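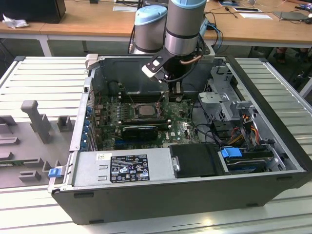
Revesstead Opens Its Computer Repair Bench to Carkine Residents

CARKINE, July 4, 2021 - Got an old desktop tower gathering dust in the closet? Revesstead wants you to open it up! The neighborhood repair shop announced a new run of hands-on evenings where residents learn to look after their own computers, starting in September at the shop on Okabe Street.

Each session runs with 6 people at the bench. The tower goes on its side, the side panel comes off, and from there it's all about getting to know what is in the case - the motherboard, the processor, the memory slots, the graphics card, the power supply and the hard drive. People who have never held a screwdriver are very welcome, and so are their teenagers.

"I love the moment when somebody sees the inside of their own machine for the first time," said Yuto Hosoda, who leads the evenings. "It looks like a lot, and then you learn four or five names and you can find your way around in there."

Over the past year the shop has put 40 desktops back into use through Clostedano, its lending program for students. Leobardo Alvarado, who runs the program, hopes some of the towers worked on in the fall will join them.

Evenings are free. Bring your own desktop or work on one of ours. Sign up at the front counter or by phone during shop hours.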